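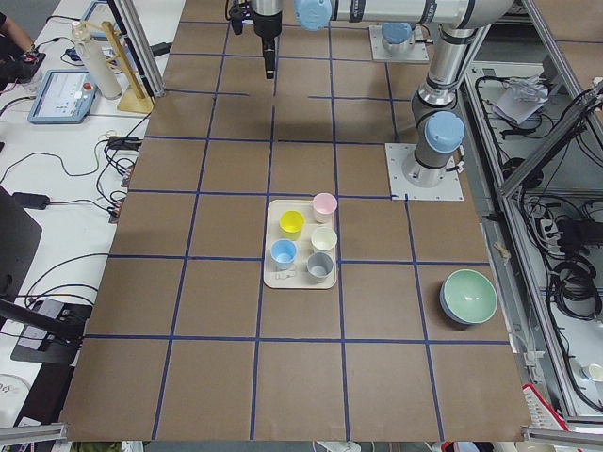 Attached to ticket 36: cups on the tray, bowl off to the right

Opened by Peninah Owino, Wudville bench, 2 Jun 2019

Hello again all, and thank you for being so patient with me over the washing-up job! The arm still squeezes the yellow cup too hard on the way to the bowl (the blue one goes over beautifully, bless it). I've dropped the grip force from 36 to 32 and slowed the lift, and it managed six goes before the next slip. My mum would have cleared the lot by then, so I shan't be selling my sink just yet.

Status: open, waiting on Nordin for softer finger pads.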